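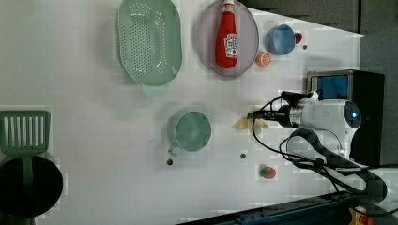
Episodes from the Kuvar cell are being rejected at upload when the episode starts with the fingers already close to the target. The cell records kitchen sorting demonstrations for the Jollitz training set. A typical start has the toy banana directly in front of the gripper, the mint-green mug next to it and the ketchup bottle lying on the plate, and those are the starts that fail. Starts with the arm parked back pass every time. The error in the upload log is "episode discarded, no approach phase."

Status: resolved
Priority: normal
Component: recorder / episode filter
Opened: June 25, 2026

Steps to reproduce

Lay out the toys from the kitchen list. Bring the gripper up to any item by hand guiding, stop, and press record. Pick the item, place it on the plate, press stop. Upload. The episode shows up in the local folder with all its files but never reaches the set.

Expected: the episode is accepted, or the operator gets a warning before recording.
Actual: the recorder says "saved" and the rejection only appears in the upload log, which operators don't have open.

We recorded 100 episodes on this layout and 31 were dropped. All 31 were near starts. The files open fine and the joint data has no gaps.

2 people have this problem

Comment 1

Checked the camera clock first, as we have had rejected uploads from clock drift before. Clock is fine. Frame times and joint times line up in every dropped episode I opened.

Restarted the recorder and tried again with the banana. Same result. Swapped the target to the mug, same result. Moved the arm back to the park position, left all the toys where they were, and the episode went through. So it has nothing to do with the objects or the lighting.

Comment 2

Can you post which filter version the cell is on? Clukar changed the defaults in the last release. The approach check used to be off unless you turned it on in the task file.

Comment 3

Cell is on filter 8. The other cell, the one we call Addo, is still on 7 and takes near starts without complaint. I copied one of the dropped episodes over to Addo and uploaded it from there. Accepted.

Comment 4

That explains it. Filter 8 looks for a stretch of free motion before the first gripper close. If it finds none, it assumes the operator pressed record late and throws the episode out. For most tasks that is what we want. A late press leaves out the reach, and the model ends up with a lot of grasps and very little idea of how to get to them.

For the kitchen task we do want some near starts. The policy tends to stall when it gets next to an object and misses the first grasp, and the near starts were added to give it examples of that situation. They should be tagged as near starts and kept.

Try this in the task file:

approach_check: tag
start_type: mixed

With "tag" the filter writes a note into the episode and lets it pass. Don't set it to "off", or real late presses will go in with no mark on them.

Comment 5

Set both lines and restarted the uploader. New near starts are accepted and carry the tag. The old ones are still marked as discarded and the uploader skips them.

Comment 6

The discard mark is stored in a small status file next to each episode. Delete the status file, not the episode, and run the upload again. Make a copy of the folder first.

Comment 7

Done. All 31 went up on the second pass and all have the near start tag. I played back a few to make sure they weren't late presses. The ones I watched begin with the arm standing still, so the operator had stopped before recording as the instructions say.

One side issue. The tag is written once, at upload. If you edit the start time of an episode afterward the tag does not update. Trimmed episodes need to be uploaded again.

3 people found this helpful

Comment 8

Still open from the original report is the "saved" message. The recorder should show the filter result on the operator screen right after stop. Moved that to its own ticket against the recorder, and this one can close when the setting is in the shared task file.

Comment 9

Shared kitchen task file updated. Addo will move to filter 8 with the same two lines. Operator notes now say to hold the arm still before pressing record on a near start, and to use the far park position for everything else.

Closing.

Comments: 9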